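Melting chocolate in the microwave

I used to melt chocolate over a pan of simmering water and dread every minute. The microwave is so much easier, and Caroline Rotich's method hasn't let me down yet!

Chop the chocolate small and even, then tip it into a dry bowl.
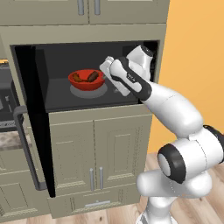 Short bursts are the secret. Give it 30 seconds on half power, stir, then go again in bursts of 15. A built-in microwave set into a tall cabinet, with a bowl inside, does the job just as well as a little worktop one — only the timings may shift a bit.

Stop while you can still see a few lumps.
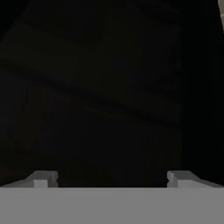 Keep stirring and they will melt into the rest, which is my favourite part (it goes so glossy). Dark chocolate is the most forgiving, and white needs the gentlest heat of all.

For a pouring sauce, stir in 2 spoonfuls of warm cream at the end.
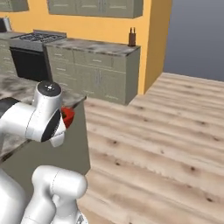 Can I rescue chocolate that has gone grainy?
Stir in hot water a spoonful at a time until it loosens, and use it for sauce or brownies.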